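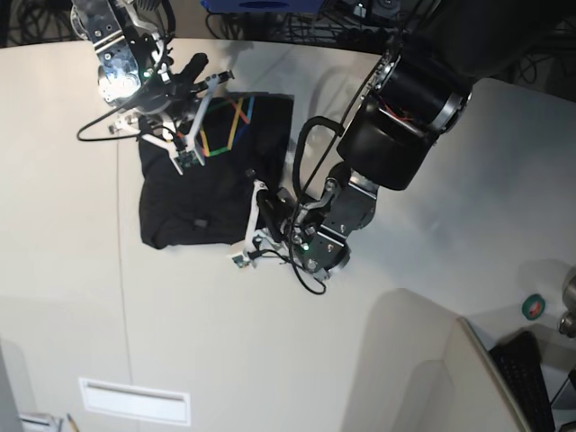 About Unoveck

Unoveck is a teaching company. Our students are robot arms, and our teachers are people who used to fold, sort and pack for a living. We record a person doing a job through a pair of arms, check the recording, and hand the finished set to the customer, who uses it to train the machine.

We started in one room in Prukevville, above a dry cleaner on Girard Street. The first contract was for towels. We now have a staff of 25 and rent the whole second floor, plus a storage unit for the clothes.

What we do

Most of our work is with fabric. Shirts, sweatshirts, pillowcases and work pants all come through here. Cloth is hard for a robot to handle, as it never lands the same way twice and a sleeve can hide under the body of a shirt. A program written ahead of time does not get far with it. A person can look at the pile, pick a corner and pull.

Our operators do that through the arms. They work by remote control, one hand for each arm, and the arms copy what the hands do. For some jobs we teach by hand instead. The operator takes hold of the arm and moves it through the task, and the joint positions are saved along the way. Hand guiding is slower, but it suits jobs with one arm and a fixed path, such as hanging a shirt on a rack or closing a lid.

A session begins with a garment dropped on a white table. 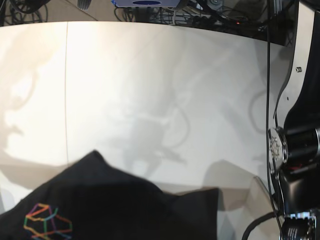
The operator gets no instructions about where to grab first. We ask for a clean result at a steady pace, and we keep the different ways people reach it. Two operators rarely start a shirt from the same place, and customers have told us they want that variety in the set.

Each attempt is saved as its own recording. A reviewer watches it at normal speed and marks it as good, usable or failed. Failed attempts are kept too, in a separate folder, and customers can ask for them. Our current shirt set, made for the Kalusik project, holds 519 recordings, all of them reviewed by a second person.

How we train our operators

New operators spend 29 hours at the controls before anything they do goes to a customer. They begin with washcloths and move up to T-shirts. Heavy knits come last. A thick fold can fill the view from a wrist camera, and an operator has to learn when to trust that view and when to go back to the wider one.
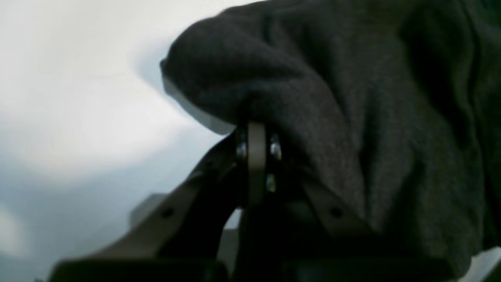 Sessions run 70 minutes, followed by a break away from the station. Remote control is tiring on the eyes and shoulders, and work done late in a long session tends to get thrown out in review. We pay for the breaks.

No background in engineering is needed. We look for patience and steady hands, and we teach the rest. Several of our operators came from commercial laundries and tailoring shops.

Working with us

Customers can send their own garments or use ours. We ask for a short written description of the finished fold, with a sketch if there is one. We run a small trial batch first and send it over for comments before the main recording starts.

Visits are welcome in the afternoon, by appointment. The entrance is on the Girard Street side, up the stairs. We take applications for operator jobs all year, and the next training group starts in May.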